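Automation at the packing station: what changes for the people on shift
Speaker notes, 2025-03-15

1. Opening

Start with the Elden site. Fruit sorting there was a hand job until last June. Graders took fruit from a tray, judged it and placed it. Dalby and Pennington still work that way. Give the crew size once: 54 people over 2 shifts.

2. What the work is now

Nine graders moved to demonstration work. They operate hand-held grippers and sort mixed fruit, and the recordings train the Drurkix arm. Point out the mix of sizes and skins on one plate: mango, mandarin, lychee, tomato. Jaw opening has to be set again for each. Pause on the slide.

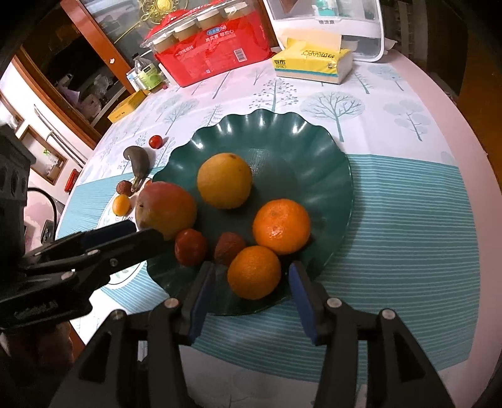
Lowri Gittins objected at the June review that a grader's judgment was being recorded at a grader's hourly rate, and that the rate should follow the skill. Read her point in full. The pay scale was reopened after it. Do not claim it is settled.

3. Effects on the person

Grip force is learned through the tool, so the fingertips no longer report soft spots. Graders say they look longer before they close the jaws. Wrist load goes up and walking goes down. Rotation is set at five demonstrations, then a break from the tool.

Next slide: blue pads on either side of a spotted yellow citrus fruit, with an apple lower in the bowl. Ask the room who would pass that skin. Expect disagreement. The arm learns whichever answer the operator gives. 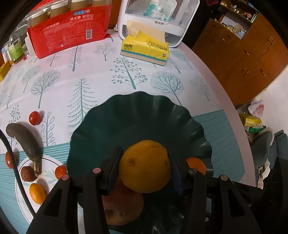

4. Open items

Job title for demonstration operators. Current contracts still say grader.
Who signs off a rejected recording: the operator or the line lead.
Return path to the line for anyone who does not want tool work.

Take questions on pay last. Leave the contact slide up.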